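THE NEAT ROW PROBLEM
Speaker notes, Graça Lobo
Skokach teaching day, Friday, second slot after lunch. 20 minutes including questions, so really less.

Slide 1. Title

Say hello, say name, don't thank everybody individually. Ask for hands: who has marked a suturing exercise in the last month? Who marked it from the finished row only, without watching it being done? Leave the hands up a bit longer than is comfortable.

My complaint is simple. We look at a line of stitches, we like it or we don't, and we write down a number. I have done this for years and I no longer trust the number very much. I am also going to complain about thread, pads and a score sheet that most of you use, so if you wrote the score sheet, please be patient.

Slide 2. What we say we are marking

Read the list off the slide quickly: bite, spacing, edges, knot, tails. Five words, and we mark the whole thing as if they weighed the same. Spacing is easy to see from across a table. Tails are easy. Knot security you can't see at all, you have to pull on it, and when did any of us last pull on one? I asked in our own department and the answers were vague.

So the things that are easy to see get marked, and the rest gets guessed from them. Even spacing, therefore good knots. I don't see why one should follow from the other.

Slide 3. Thread has opinions

Pause on the slide. Let them look at the thread before talking.

Two kinds of strand behave in two different ways. A monofilament wants to go back to the shape it had in the packet. It stands up off the surface in loops, it slides nicely, and a knot in it needs more care. A braid drapes, lies down, holds a throw better and drags more on the way through. Everybody in the room knows this. Very few of our score sheets mention it.
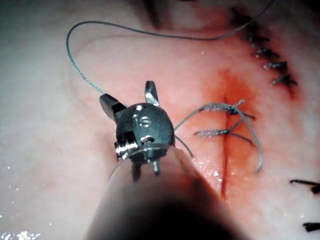

Vitória Coelho: I'd push back on this part. Trainees should learn to tie whatever they're handed, and if we start adjusting marks for thread we'll be adjusting for needle, light, chair height and what they had for breakfast. A loose knot is loose in any material.

Graça again. Vitória left that in the shared draft and I have kept it in, with her blessing, so it gets read out. She is right about the loose knot. She is less right about the marks. If one group practices on a braid all fall and the other group on a monofilament, and then we put the two sets of scores in the same column, we have measured the supply cupboard. I would like the thread written down on the sheet. That is a modest request and it has been turned down two years running.

Brand note, in case somebody asks: the Ondia practice packs we buy come in mixed colors and mixed types, and the label inside the box lid doesn't always survive the first day. Don't get drawn into whether Ondia is any good. It is cheap, it ties.

Slide 4. "Follow the thread"

Old teaching line: never mind the hands, follow the thread. I was taught this and I repeated it, and I still think it's half useful. Where is the long end going? Is there slack, and on which side? Is it about to pass behind something where you can't see it? A trainee who can answer those three is less likely to end up sewing through their own loop.

Where I part company with it: following the thread in a still, or in a finished row, is mostly storytelling. You see a curve and decide the person was relaxed. You see a straight run and decide they were pulling too hard. I have listened to two examiners give opposite accounts of the same strand with equal confidence. I was one of them.
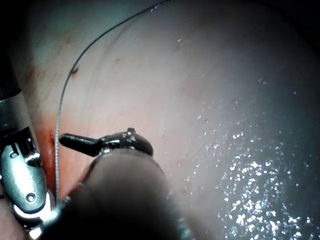

And then we get to the throw, which is where I think most of the trouble starts. First throw goes down flat or it doesn't. If it doesn't, the second one locks in whatever was wrong, and from above it can look perfectly respectable. You then get a tidy little lump sitting on the line, and the sheet has a box for "compact knot," and the box gets ticked.

(If running behind, skip to slide 6 from here. Slide 5 is the one I can lose.)

Slide 5. The pads

Short rant, keep it short. The Werkomeck pads are what we have. They take a needle well when new. After a few sessions the old holes start steering the needle, so the third person on a pad has an easier or a harder time than the first, depending on where they go in. We used to rotate them. Then someone reordered the shelf and now it's luck.

Also: a pad does not swell. It has no opinion about tension. You can haul the two sides together until they pucker and the pad will just sit there, so trainees learn that tighter looks better, and it does look better, for an afternoon. The people selling practice pads talk a lot about realism. Ask them what happens to the line overnight.

Slide 6. Spacing, the famous one

My favorite slide, slow down. Don't say which side you prefer until they've voted. Ask for hands on the left row, then hands on the right.

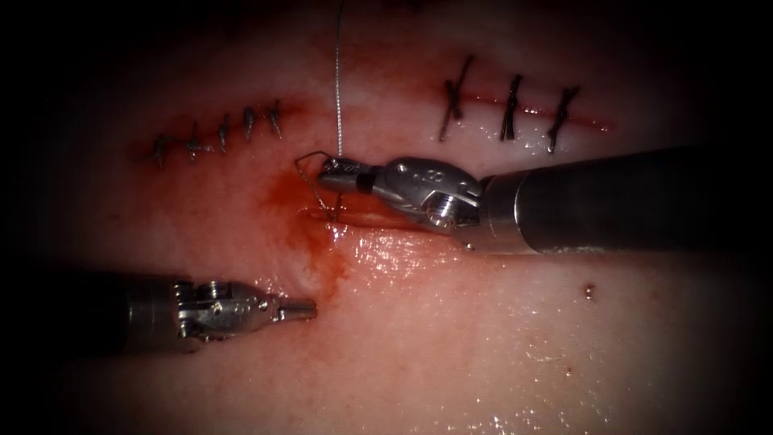 Slide 6: upper left, a closed row of five stitches; upper right, longer and wider-set stitches on the left half of the cut.

When I have tried this vote with colleagues the left side wins easily. Fine. Then ask why. You'll hear "more even," "closer," "it's finished." That last one should bother people. A finished row always beats an unfinished one, and that has very little to do with how any single stitch was placed. If I covered half of each line with a sheet of paper, would you vote the same way? Some would. I'd like to know how many, and I don't.

Longer stitches set further apart aren't wrong in themselves. It depends how deep the bite is, how long the cut is, what's pulling on it. On a practice piece nothing is pulling on it, so we fall back on taste, and taste in our field means short and close together.

Tails: look at how much of your reaction is the tails. Long ends going up and down across a line make it look messy, and a pair of scissors would change that look in a few seconds without altering one knot. We mark it anyway. I've seen a whole point lost on it.

Expect somebody to say "but tidiness shows care." Maybe. I know careful people whose rows look like a hedge.

Slide 7. The Morelli sheet

Be fair here. The Morelli sheet is better than what we had, which was a blank page and a mood. It made people look at the same things in the same order. Good.

What I don't accept is the arithmetic. We went back over 979 sheets from our own teaching lab. The great majority of rows got a 2 or a 3 for overall quality, and when the same row was marked again by another person, those two numbers swapped places more often than I was happy with. I'm not putting the rate on the slide because the second marking was done in a hurry, partly by me, and I don't think it would stand up. Say that out loud. If I'm going to be rude about other people's numbers I can't hide behind a weak one.

But the direction bothers me. A trainee who moves from 2 to 3 gets told they've improved. They go home pleased. What improved? Could be the knots. Could be that they trimmed the ends.

Slide 8. What I'd keep

Watching. Sit down for one stitch, start to finish, and write what you see in words. The grip on the strand, how much short end is left before the throw begins, whether they stop to look. The short end is a good one to watch, I think. Too short and it slips back through the loop. Too long and they spend the rest of the stitch chasing it.

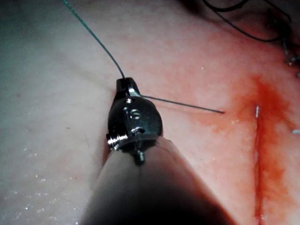

One stitch watched properly takes me less time than arguing over a whole row afterward. I've only tried it with small groups, and I was keen for it to work, so discount accordingly.

Second thing to keep: pulling. Pick a knot at random and pull. If it goes, it goes, and the trainee learns something no sheet will tell them. Vitória does this already with hers and they complain about it every November.

Third: write the thread type and the age of the pad at the top of the page. Two blanks. I'm still asking.

Slide 9. Questions

Likely ones.

"Are you saying looks don't matter?" No. An ugly row is worth a second look. So is a pretty one.

"What about speed?" I left it off on purpose. If they insist: fast and loose gets praised far too often in the lab, and I have no good figures.

"Should we drop the Morelli sheet?" I'd drop the overall score and leave the rest alone. Expect noise.

Bring the paper for covering half the slide. Bring thread, both kinds, and a few packs for people to fiddle with at the back. Clicker batteries.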